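3. Survey of Small-Part Packaging Practices

3.1 Background

The Jemitz Hobby Supply store sells loose components for model building, sewing and jewelry work. Before the present study, these goods were kept in mixed drawers and sorted by hand at the end of each month. The store asked the project group to review its storage methods and to recommend a labeling system suited to a staff of part-time employees.

Work began in March and covered 193 product lines. Items were grouped by size, material and rate of sale. The group excluded paint, adhesives and paper goods, which are stored in a separate room under different rules.

3.2 Method

Each product line was assigned a drawer code and a card listing its supplier, unit price and reorder level. Staff members were then asked to locate 30 items under the old arrangement and the same number under the new one. Search times were written on a tally sheet and entered into a spreadsheet on the same day. Items under one half inch in length were recorded as a separate class, as earlier interviews had shown that these were most often returned to the wrong drawer.
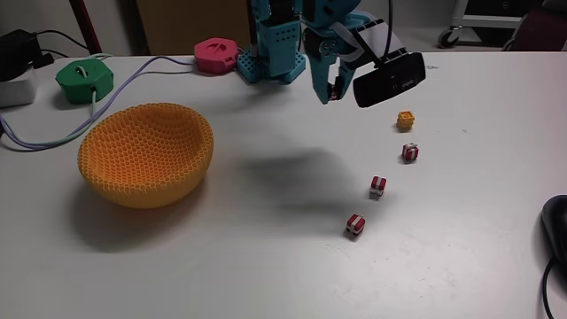 Figure 4. Handling of a small item above a white tabletop.

3.3 Results

The average search time fell by 29 percent under the new arrangement. The greatest change was found among beads and fasteners. Thread and ribbon showed almost no change, a result the group attributes to the open shelves on which they were already displayed. Two employees preferred color labels to printed codes, and the Burar branch has since adopted both.

The stock count also identified roughly 800 loose pieces that could not be matched to any product line. These were placed in a discount bin at the front of the store.

3.4 Limitations

The survey was carried out at one location during a slow season. The Mirkia branch declined to take part in the timed searches, and its drawer list was received too late to be included in Table 2. Supplier codes from Munshi changed during the study and were corrected by hand.

3.5 Recommendations

The drawer cards should be reviewed twice a year. Reorder levels for fasteners should be raised before the fall term, when school orders are placed.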